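Charvát 607 work cabinet with stainless top

Price on request. Delivery in 6 to 8 weeks.

The Charvát 607 is a closed cabinet on which you can also work. We made it first for school kitchens and small bakeries, where there is often no place for a table and a cupboard both. Now we sell it also to laboratories, print shops and hotels.

The top

The top is one sheet of stainless steel, brushed by hand in our workshop. The front edge is raised a little, so that a spilled liquid stays on the top and does not run down on the doors. The corners are welded and ground. There is no silicone in them, and so there is nothing that becomes black after a year.

Please know that brushed steel shows fine marks from cleaning. This is normal and it is not covered by the warranty. Customers who want fewer marks should wipe always in the direction of the brushing and use a soft cloth. Do not use steel wool or any cleaner with chlorine.

The body

The body is delivered in one piece. Inside are two shelves, which can be set in 8 positions without tools. The doors can be hung left or right, but you must tell us this with the order, as we cannot change it later at your place. A lock is possible for an extra price.

Feet or wheels

Standard are four feet with a screw for leveling. On old stone floors we recommend to order the long feet. Wheels from Helero can be mounted instead of feet, two of them with brake. With wheels the cabinet becomes a little higher, please consider this if it must go under a shelf.

Life of the hinges

The hinges were tested by us with 4,000 openings under full load. After this we found a small play in the lower hinge, which was removed with one turn of the screw. We advise to check this screw every October, or whenever you do your yearly service.

Ordering

Please write to Iveta Vaněk in the sales office and give the number of pieces, the side of the doors and the kind of feet. Spare parts are handled by Branislav Murín. The telephone is answered until 4 p.m.

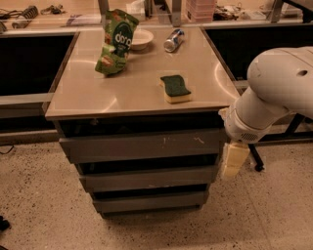

Page last changed: October, by Ľ. Mikuš

Accessories for the 607

Rear splash plate, screwed from behind
Third shelf
Set of long feet
Wheels, set of four
Lock with two keys
Care oil for steel, small bottle

The rear splash plate from the older model does not fit. If you have the older model and need one, ask us, we have still a few pieces in the store.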